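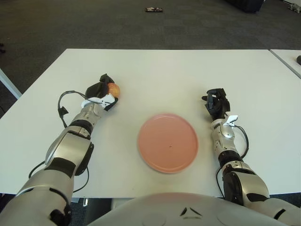

Benemden plans to put its two-armed robot into a staff kitchen in September, with one job to start: putting fruit on plates and clearing up afterward.

The company has logged 1,767 attempts at table chores so far. Of the last 1,000, the robot needed a person to step in on 272. Most of those were dropped or badly placed items, said Naheed Lashari, who manages the tests.

"An apple is a fair test," Lashari said. "They're all a little different, and you can't squeeze one like a cup."

Speed is the bigger problem. Moving one piece of fruit to a plate takes around 20 seconds, and wiping down a table is still left to people.

Bushra Swati, operations manager at the grocery chain Tikia, watched a session on Friday. Tikia has been looking at machines for restocking produce but has not ordered any.

"I'd want to see it do a full crate," Swati said. "We have people who can do that before the store opens."

Benemden did not give a price. The kitchen trial will run during lunch hours.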